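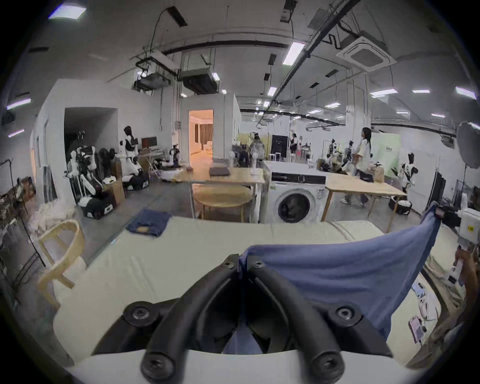

How often must the laundry room be inspected? Once every 30 days, and again whenever a washing machine has been moved or replaced.

Print this page | E-mail this page

Mirwood Residence - Laundry and Folding Room
Safety Inspection Checklist with Comments
Date of inspection: Saturday, May 24, 2025
Inspected by: Hala Awad
Reviewed by: Lalit Negi

1. Washing machine stands level - Satisfactory.

2. Inlet and drain hoses free of cracks and kinks - Action required. Drain hose is kinked behind the machine. To be straightened before the next inspection.

3. Door seal clean and intact - Satisfactory. Lint removed during the visit.

4. Padded folding surface clean, cover secure - Satisfactory. The cover was last replaced in December.

5. Walkways clear - Action required. White fabric or bags on the floor behind the chair are to be moved to the shelving.

6. Wire rack stable, heavy items on lower shelves - Satisfactory. Total load must not exceed 300 pounds.

7. Tables and seating sound - Satisfactory with comment. One chair leg is slightly loose and should be tightened.

8. Electronic devices kept away from water - Satisfactory. Laptops may remain on the side table only while the machine is not in use.

9. Folded items stacked squarely and put away by the end of the day - Satisfactory.

Items requiring action: 2
Responsible for follow-up: Sarla Gautam

Completed checklists are to be returned to the residence office within four days.

Print this page | E-mail this page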